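De: Consuelo Villalobos
Para: lista Narrativa y Pantalla
Fecha: 2020-10-12
Asunto: Re: [narrativa-pantalla] Clunura, ¿la primera serie que «te escucha»?

Hola a todos:

Contesto a Sibusiso por partes, que el mensaje era largo y hay cosas con las que estoy de acuerdo. Pocas, aviso.

El mensaje de Sibusiso Nkuna decía:

> Compañeros, terminé anoche Clunura y sigo dándole vueltas. Para quien no la
> haya visto: seis episodios, Wendoner la estrenó en junio y hasta ahora no le
> había hecho caso. La plataforma no te pide que elijas nada. No hay botones ni
> cuenta atrás. Lo que hace es fijarse en cuándo pausas, cuándo rebobinas y qué
> escenas vuelves a ver, y con eso decide qué montaje te pone a continuación. En
> la nota de prensa hablan de 310 variantes de escena y 2241 recorridos
> posibles. Mi hermana y yo la vimos por separado y a ella el farero se le
> muere en el cuarto episodio y a mí no. Creo que estamos ante la primera
> ficción interactiva en la que uno se olvida de que lo es, y que dentro de
> diez años nos parecerá raro que una serie fuera igual para todo el mundo.
> ¿Alguien más la ha visto? ¿Qué farero os ha tocado?

Yo la he visto. Dos veces entera y una tercera a saltos, con un cuaderno al lado, y mi farero se ha muerto las tres.

Empiezo por las cifras, que es lo que repite todo el mundo. 310 variantes de escena suena a muchísimo hasta que uno pregunta qué llaman «variante». En el segundo episodio, la conversación en el muelle tiene al menos dos versiones: en una, Inés se va antes de que llegue el barco, y en la otra se queda. El diálogo es idéntico hasta la última réplica. Si eso cuenta como dos, y me temo que sí, entonces un plano del mar con gaviotas y el mismo plano sin gaviotas también cuentan como dos. Con los 2241 recorridos pasa lo mismo, porque basta con multiplicar unas cuantas bifurcaciones pequeñas para que salga un número de nota de prensa. Me gustaría saber cuántos de esos recorridos cambian algo que le pudieras contar a alguien en el bar. En mi cuaderno salen el farero, la carta y quién conduce el coche al final.

Segundo: eso de que la serie «te escucha». En la primera vuelta la vi como ve uno las cosas en casa, parando para atender el teléfono, para la cena, para abrir la puerta. En la segunda no toqué el mando ni una vez. Llegué al mismo sitio. En la tercera rebobiné adrede todas las escenas de la hija, algunas hasta cuatro veces, y lo único que noté fue un flashback algo más largo en el quinto. Puede que haya tenido mala suerte, o puede que el sistema mire otra cosa que no nos cuentan. Pero de momento tengo que creerme la adaptación porque lo dice Wendoner, y Wendoner vende suscripciones.

Perrine Brunet, que montó dos temporadas de Groratus y sabe de esto bastante más que yo, me escribió fuera de la lista (me da permiso para citarla): «Si cada escena tiene que poder ir detrás de varias otras, ninguna puede terminar muy arriba ni empezar muy abajo. Montas para que encaje todo, y lo que encaja con todo no aprieta con nada». A mí me parece que ahí está el problema de Clunura. ¿Os habéis fijado en la cantidad de escenas que arrancan con alguien entrando en una habitación y callándose? Yo pensaba que era estilo. Ahora creo que son costuras.

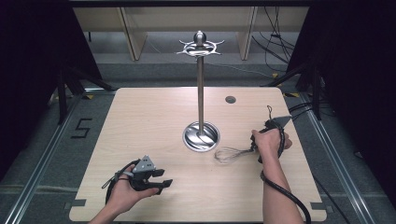
Foto: Inès Baudry / archivo de la lista

Tercero, la comparación con Ondrejka. Sibusiso no la menciona, pero ha salido en todas las reseñas que he leído, siempre como el antepasado torpe. Ondrejka tenía sus botones y sus diez segundos para decidir, y era tosca, de acuerdo, y el final del hospital no había por dónde cogerlo. Pero cuando elegías abrir la maleta, la habías abierto tú. Te pasabas el resto de la película con esa decisión encima. Recuerdo haber discutido aquí mismo con Perrine Chevalier durante semanas por la dichosa maleta – sigo pensando que había que dejarla cerrada – y eso era posible porque las dos sabíamos qué habíamos hecho. De Clunura no puedo discutir nada. ¿Que el farero se me muere? Pues muy bien, será que fui a por un vaso de agua.

Me preocupa también algo más de cocina. Si cada espectador ve un montaje distinto, ¿qué reseñamos? Ya hay dos críticas publicadas que hablan de la escena de la iglesia como el centro moral de la serie, y yo no he visto ninguna iglesia. No digo que no exista. Digo que he pagado tres veces la atención y no me ha salido. Y los guionistas, ¿cobran por lo que escriben o por lo que se emite? Lo pregunté en la sesión en línea que organizó la plataforma y me respondieron que era «una conversación en curso». Apuntado queda.

Lo que sí le concedo a Sibusiso: la primera hora está muy bien rodada, el sonido del faro es una maravilla y la actriz que hace de hija sostiene ella sola el tercer episodio. También es cierto que no tener el reloj en pantalla se agradece. Si la hubieran estrenado como una serie normal, con un solo montaje y alguien responsable de él, a lo mejor estaría escribiendo un mensaje mucho más amable. Y más corto.

En cuanto a lo de dentro de diez años, esa misma frase la he leído en esta lista sobre las gafas, sobre los episodios verticales para el móvil y sobre aquella cosa de oler las películas. No guardo rencor a nadie, pero los archivos son públicos.

Propongo algo práctico. Quien tenga ganas, que vea solo el cuarto episodio y me mande en privado estos datos:

– si el farero muere o no;
– si aparece la iglesia;
– quién lee la carta;
– cuántas veces pausó, más o menos, y si ya había visto los anteriores en el mismo perfil.

Por favor, no lo habléis antes con los demás, que luego todo el mundo recuerda lo que le han contado. Sibusiso, a ti y a tu hermana os necesito especialmente, porque sois los únicos que conozco con dos fareros distintos. ¿Estáis seguros de que los dos llegasteis despiertos al final del cuarto?

Cuando tenga respuestas suficientes las pongo en una tabla y la cuelgo en el archivo. Si salen más diferencias de las que yo he visto, lo diré aquí con la misma extensión.

Un saludo,
Consuelo

P. D.: Perrine (Chevalier), la maleta, cerrada.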